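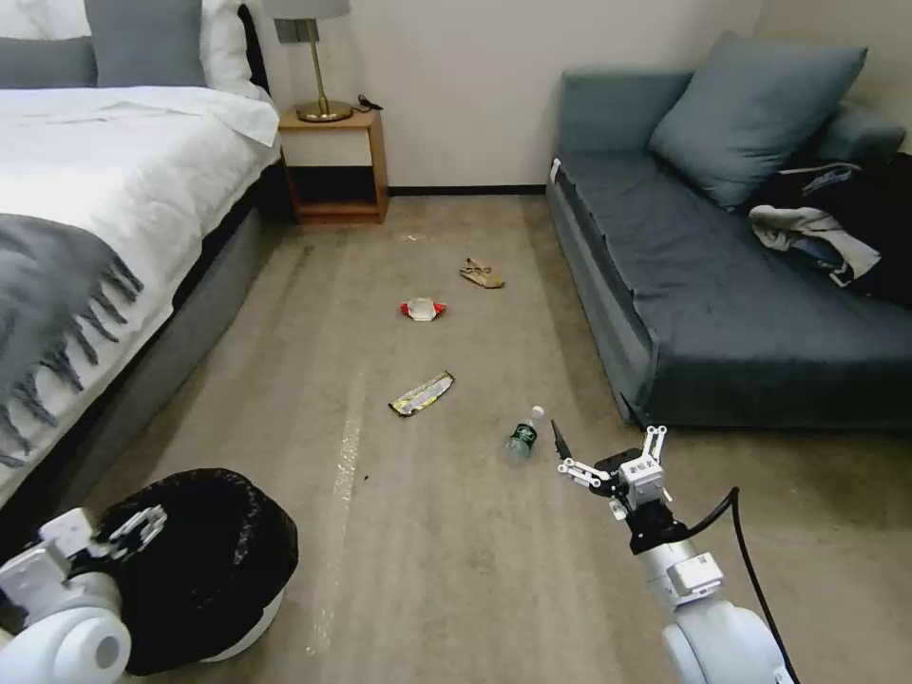
No. 39

Floor Notes > Work > Housekeeping

2025-06-06, by Trinidad Soler

Four pieces of litter on a carpet. I have cleaned hotel rooms for a living, and I would have had those up before the door closed behind me: bottle, wrapper, packet, that tan scrap over by the sofa, all in one hand, into the black bag. Then the clothes on the sofa, which you don't touch unless the guest has left for good, and then the bed.

The people at Greltden, who make the software, call this stage "floor clear." It comes first because everybody agrees it's the boring part. I agree too. I just don't think it's the hard part, and I wish somebody on the buying side would ask a housekeeper which part is.

It's the bending, for one thing, and a robot that bends for me would be welcome. But picking up trash is a small bend. The big one is the far corner of a fitted sheet when the bed is pushed against a wall. It's the tub. I asked Clive Fairclough, who runs our floors, when the machine gets to the tub, and he said it was "on the roadmap." I've been on that roadmap for a while myself.

What has changed so far is the list. We used to get our rooms on paper at the start of the shift and work them in whatever order made sense. Now the order comes from a tablet, so the robot can go in ahead of us. If it's slow, I stand in the hallway with my cart. Nobody has taken a room off my quota for standing in the hallway.

Sveva Pellegrini on the fourth floor likes it more than I do. She says her knees have had a better month, and I believe her. She also says she goes over the carpet again afterward, every room, for the little specks -- and that second pass isn't on anybody's sheet either.

Then there's the question of what counts as trash. A candy wrapper, fine. A crumpled bit of paper might be a receipt somebody needs for work, or a phone number. I once fished a kid's drawing out of my own bag because I'd had a bad feeling about it. I asked what the robot does with a bad feeling. It can be set to leave paper alone, apparently, in which case I pick up the paper.

Management says no jobs are going. They said it in October as well, and since then two women have left and neither was replaced. Maybe that's just hotels. I'd like to see it in writing, with the quota next to it.

Recent posts
Who gets the tablet when the tablet dies
Fitted sheets, a complaint
Oisín Hegarty on the night laundry
My cart, wheel by wheel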